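주방 자동화 장비 예산 짜는 중입니다 (아직 아무것도 안 샀어요)

지난번 글에서 "다음엔 견적 받은 얘기 쓸게요" 해놓고 한참 조용했죠. 죄송해요ㅠㅠ 견적이라는 게 한 번에 딱 오는 게 아니더라고요. 메일 보내면 또 질문이 오고, 그 질문에 답하려면 줄자를 들고 주방에 가야 하고, 재고 나면 또 다른 질문이 오고... 그래서 그냥 중간 정리를 먼저 올려봅니다.

처음 오신 분들을 위해 짧게 쓰면, 저는 작은 음료 작업실을 준비하고 있어요. 시럽이랑 농축액을 얼음 틀에 얼려서 큐브로 만들고, 우유나 탄산수에 퐁당 넣어 마시는 그런 거요. 맛은 이제 꽤 마음에 드는데 손이 너무 많이 가요. 그래서 탁상용 로봇팔이나 소형 충전기를 들이면 어떨까 하고 올해 초부터 알아보고 있습니다.

후보는 2곳이에요. Fleler는 로봇팔 쪽이고, Jelon은 팔 없이 노즐만 움직이는 소분 장치 쪽. 원래는 Stullell이라는 데도 보고 있었는데 최소 주문 수량 얘기를 듣고 조용히 창을 닫았습니다. 저 한 대면 되거든요...

견적 상담을 해준 분이 Valentyna Palamarchuk 씨인데, Nechyporuk이라는 장비 중개 사무소에서 일하세요. 제가 첫 메일에 "액체를 틀에 붓는 로봇이 필요합니다"라고 딱 한 줄 썼더니 답장이 아주 길게 왔어요. 요약하면 이거였습니다. 장비 사양부터 보지 말고 지금 손으로 하는 일을 전부 적어 보내라. 양손이 각각 뭘 하는지까지.

양손이 뭘 하는지라니, 그런 걸 생각해본 적이 있어야죠. 근데 막상 적기 시작하니까 재밌더라고요!

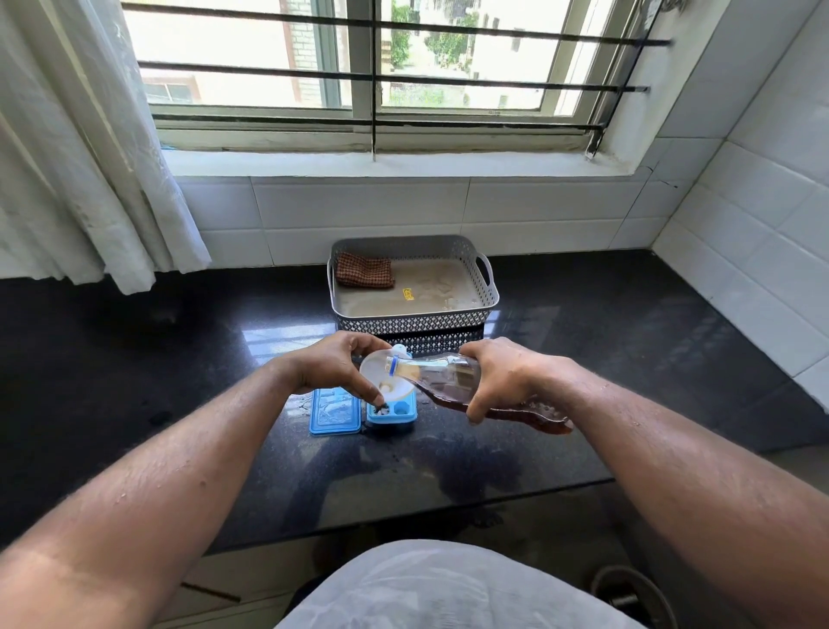
왼손은 깔때기, 오른손은 병. 붓기 작업은 이렇게 양손이 다 묶여요.

저는 이걸 계속 "붓는 일"이라고만 생각했어요. 그런데 적어보면 깔때기를 칸에 맞춰 세우고, 그대로 붙잡고 있고, 병 목을 깔때기 테두리에 대고 기울이고, 멈추고, 다음 칸으로 옮기고... 일이 줄줄이 나와요. 팔 하나짜리를 사면 깔때기는 누가 잡죠? 이 질문 하나에 예산표가 통째로 흔들렸습니다.

Fleler 쪽 답은 두 가지였어요. 팔을 하나 더 사거나, 틀 위에 깔때기를 고정하는 거치대를 맞추거나. 팔을 하나 더 사는 건 당연히 탈락이고요 (통장아 미안해). 거치대는 맞춤 제작인데, 틀을 바꾸면 거치대도 바꿔야 한대요. 그러면 틀부터 확정을 해야 하는데 저는 아직 하늘색 네모 칸 틀이랑 좀 더 큰 실리콘 틀 사이에서 왔다 갔다 하는 중이거든요. 그래서 거치대 칸은 일단 비워뒀어요.

Jelon 장치는 깔때기 자체가 필요 없어요. 가는 관을 통해서 칸마다 정해진 양이 나오는 방식이라서요. 듣자마자 "그럼 이거네!" 했는데, 관 세척이 문제예요. 시럽은 설탕이 들어가니까 굳으면 골치 아프고, 맛을 바꿀 때마다 관을 헹궈야 하고, 세척용 소모품이 매달 나가는 돈으로 잡혀요. 기계값만 보고 비교표를 만들었다가 전부 다시 짰습니다. 이제는 첫 구매비랑 월 유지비를 칸을 나눠서 적어요. 엑셀 잘하시는 분들은 처음부터 그렇게 하시겠죠? 저는 이제 배웠어요 하하.

그리고 물기요, 물기! 제 주방 조리대는 까만 돌 상판이라 보기엔 참 예쁜데, 틀 주변에 조금만 흘려도 번들번들해져요. 사람 손은 젖어도 닦으면 그만인데 장비는 방수 등급이라는 걸 따져야 한대요. 본체만 볼 게 아니라 집게 부분이랑 케이블 연결부까지. 등급 올라갈 때마다 가격도 같이 올라가는 건 뭐 말할 것도 없고요. 방수 커버를 따로 씌우는 방법도 있다길래 그건 견적에 추가로 넣어달라고 했어요. 커버도 결국 소모품이라 월 유지비 쪽입니다.

설치 자리도 다시 봐야 했어요. 창문 앞이 밝아서 좋은데, 팔이 움직이는 반경 안에 커튼이 걸리면 안 되잖아요. 하늘하늘한 커튼이라 제가 참 좋아하는데, 장비가 들어오면 짧은 블라인드로 바꿔야 할 것 같아요. 블라인드값도 예산표에 들어갔습니다. 이런 자잘한 게 은근히 모여요. 콘센트 증설, 바닥 고정판, 미끄럼 방지 매트, 그리고 배송비! 배송비가 별도인 줄 몰랐던 사람 저요.

자, 그다음이 뒷정리인데요. 사실 저는 여기를 제일 기대했어요. 붓는 건 그래도 재밌는데 닦고 헹구고 짜고 하는 건 매번 귀찮아서요.

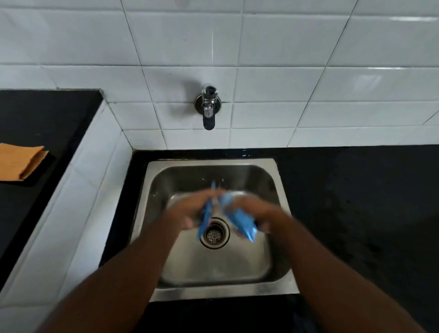 싱크대에서 하늘색 천 짜는 중. 견적서에는 한 줄도 못 들어간 작업입니다.

이걸 기계가 해줄 수 있냐고 물어봤더니 Palamarchuk 씨가 아주 정중하게, 지금 예산으로는 생각하지 마시라고 하더라고요. 천처럼 흐물흐물하게 모양이 변하는 걸 양손으로 비트는 건 어려운 축에 든대요. 저는 천을 짤 때 아무 생각이 없는데 말이죠. 젖은 천이 어느 쪽으로 접히는지 보고, 손가락으로 감아쥐고, 힘을 주고... 써놓고 보니 또 일이 많네요.

대신 추천받은 건 아예 짤 일을 줄이는 쪽이에요. 틀 아래에 턱이 있는 쟁반을 깔아서 흘린 걸 거기서 받고, 쟁반만 들어서 싱크대에 헹구기. 너무 간단해서 좀 허무했어요. 쟁반은 로봇팔 가격에 비하면 없는 돈이나 마찬가지라 장비를 사든 안 사든 먼저 사려고요. 그리고 천은 그냥 제가 짜겠습니다.

그래서 지금 예산표는 이렇게 생겼어요.

먼저 살 것: 턱 있는 쟁반, 미끄럼 방지 매트, 여분 틀
견적 대기: Fleler 팔 한 대에 맞춤 거치대, Jelon 소분 장치에 세척 키트
별도로 적어둔 것: 방수 커버, 블라인드, 콘센트 공사, 배송비
뺀 것: 두 번째 팔, 뒷정리 자동화 전부

다 펼치면 항목이 11개인데 금액이 확정된 건 아직 3개뿐이에요. 갈 길이 멀죠. 구매 시점은 원래 5월로 잡았는데 거치대 답이 늦어지면 밀릴 수도 있어요. 급하게 샀다가 창고에 모셔두는 것보단 낫다고 스스로를 달래는 중입니다.

마음은 지금 Jelon 쪽으로 조금 기울었어요. 제가 하려는 건 결국 같은 양을 같은 칸에 넣는 일이라서요. 그런데 팔은 또 나중에 다른 일도 시킬 수 있잖아요? 병뚜껑을 연다든지, 틀에 뚜껑을 덮는다든지. 이 "나중에 혹시"가 예산 짤 때 제일 무서운 말이라는 걸 알면서도 자꾸 흔들려요. 다음 달에 Nechyporuk 사무소에서 두 장비를 다 돌려볼 수 있다고 해서, 제 시럽을 병째 들고 가서 직접 부어보기로 했어요. 물 말고 꼭 시럽으로 해봐야 한대요. 끈적한 정도가 달라서 결과가 전혀 다르게 나온다고요.

혹시 소분 장치 써보신 분 계시면 댓글로 세척 주기 좀 알려주세요. 하루에 몇 번이나 헹구시는지, 관은 얼마 만에 가시는지가 제일 궁금해요. 중고로 사신 분 얘기도 환영이에요. 시험해보고 오면 영수증이랑 같이 후기 올릴게요!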